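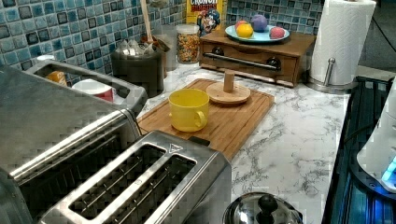

Surely you'd get cleaner numbers by clearing the counter first, one early reader wrote in the margin of our draft, and keeping the appliances in a cupboard until the trials were done. We did think about it. We even tried it for an afternoon, and the arm behaved beautifully, and I learned very little about whether I'd want one next to my breakfast. So the clutter stayed, and this section covers how the Renness build was fitted in among it, what went wrong with the cables, and how we decided which moves to keep.

### 4.1 Finding somewhere to put the base

I'd assumed the mounting would be the easy bit. On paper you choose a spot, check the reach and start drilling. At home you also need to be able to get at the sink, and there was a firm household rule against holes in the worktop. Our answer was a separate stand in front of the counter, with the arm reaching over from the front edge towards the tiles. That costs reach at the back, but it leaves the worktop itself alone and means the whole lot can be unbolted with one spanner.

The stand went through two versions. The first was made from leftover shelving uprights and wobbled whenever the elbow changed direction quickly. You could see it in the logs as a small wiggle at the end of every long move, and I spent far too long blaming the controller for it. The second uses a thicker base plate from Fluvix and sits on rubber feet, and the wiggle dropped below anything we could measure with the kit we had. (I still have the first stand. It holds paint tins now.)

Planning is done in Pitard, running on an old desktop under the table. Its map of the counter is made of plain boxes – one for each large appliance, one for the tray, one tall one for everything standing along the tiles. I measured those by hand with a tape, then grew each box a little on every side. Curved surfaces get boxes too. It wastes space around a kettle, but I could check the whole map by eye before pressing go, and at that stage I trusted my eyes more than my code.
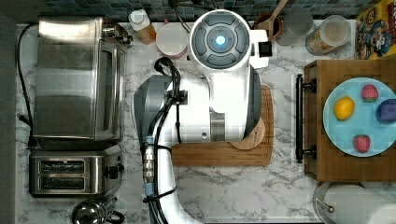
The margins needed more fiddling than the boxes did. With generous ones the planner would give up on perfectly sensible moves, usually those ending low over the cutting board, as it couldn't find a way down. With tight ones it found routes I'd never have dared to take. We settled on a slow zone instead. Inside it the arm may go close to things, at a crawl, and above it the arm can move at its normal speed. The slow zone starts around 400 mm above the worktop and I'd set it a touch lower if I were doing it again, as a lot of each run is spent waiting for the arm to creep down.

### 4.2 Cables

Cables caused more stops than planning did. Over the whole test period we logged 1,443 moves in Bakalis, and 58 of them ended in a stop we hadn't asked for. When I went back through the notes, most of those came from the same sort of trouble: the bundle pulled tight as the wrist turned, the joint felt a load it wasn't expecting, and the safety check did its job.

The bundle runs along the outside of the arm. My first go at it was far too neat, with everything held close and no slack at the joints, and it looked great until the wrist went past a quarter turn. I redid it one Friday evening with looser loops and fewer fixed points. Loose loops have their own problem – they hang, and the planner knows nothing about them – so I added a fat box to the arm model on the cable side. It's crude. It also rules out a few poses on the left that the bare arm could reach with no trouble, and we've accepted that.

The low poses over the board are the ones I'd suggest anyone copying the build should try first. They bend the bundle, bring the arm down among the fixed items and use up most of the clearance, all in one go. If the cables behave there, they'll very likely behave anywhere else on the counter.

**Figure 3.** Overhead view of the arm reaching across the cutting board. The cable bundle is clipped along the side of the arm, and the round wooden disc on the board is partly overlapped by it.
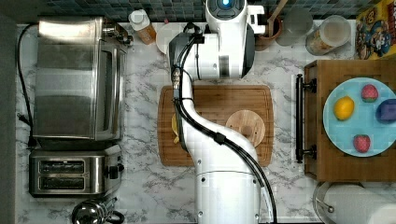
### 4.3 Which moves we kept

A move was kept if it finished without a stop and could be repeated 5 times in a row from the same starting pose. We didn't throw out slow ones, or ugly ones, and a few are very ugly indeed! The failed moves are still in the Bakalis logs with their joint readings, and I've used the same numbering there as in the tables in Section 5.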